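Flendwood council backs longer hours for shared workshops

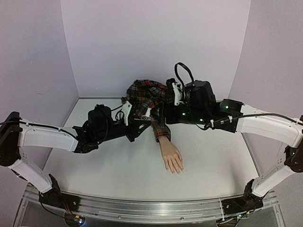
A white work surface with plain walls on three sides.

1 min read

Shared workshops in Flendwood can stay open until 10 p.m. from August after a council vote. The change covers 106 rented benches on Larkis Street and Prieto Lane. Councilor Samina Zaidi said about 1,326 residents answered the survey. Rents stay the same.

Get Flendwood news by email. Sign up.

Comments (2)

benchrat: Good. Now fix the parking.

Mo_K: 10 is too late for Prieto Lane, people sleep there.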